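13/06/2024
by Dilani Wijesinghe

LAST BUILD

Four in the morning and the door in level two still wouldn't open. It opened in the editor. It opened on Kohlhase's laptop. Put it on the real machine and the player walked up, pressed the button, and stood there like somebody waiting for a bus.

"Ship it without the door," said Kohlhase. He was lying on the carpet with his coat on.

"The whole game is behind the door."

"Ship level one, then."

Pliltent was supposed to be a game about a lighthouse. Then it was about a town. By December it was about a woman named Trisstead who walks through her grandmother's house looking for a piano she can hear but can't find. I'd built thirty rooms for it. Modeled every chair. Did the wallpaper by hand because the tiling looked cheap, then did it again when we changed the lighting. My wrist clicked when I turned a key.

Bondico wanted the build by nine. Bondico had paid for the winter, the heating, the noodles. Bondico sent short emails with no hello in them.

I opened the door script again. Read it top to bottom. Read it out loud, which used to help.

"If player is near," I said. "If button is down. If music is playing."

Kohlhase sat up. "Why music?"

"You asked for that. The door only opens when she can hear the piano."

"And the piano's where?"

I looked. The piano was in the audio folder, in the old project, on the old drive, at my mother's. On the real machine there was no piano at all. She'd been walking around a silent house for two weeks, pressing the button, and we had been yelling at the door. 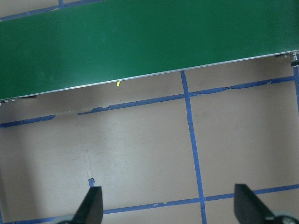
Green panel, metal edge.

We drove over. Kohlhase drove, I held the laptop open on my knees so it wouldn't sleep. My mother came down in her robe and didn't ask, just put the kettle on and pointed at teh closet under the stairs. Box of cables. Box of more cables. The drive was in a sock.

Copied it at the kitchen table. Built it. The bar crawled, stopped, crawled.

Trisstead walked up the hall. Somewhere behind the wall, very faint, the piano started, the bit I recorded when I was nineteen with the wrong note left in. I pressed the button.

"Is that me playing?" my mother said, from the doorway.

I'd forgoten that. I'd told everyone it was mine. The door swung open and she pulled out a chair and sat down to watch.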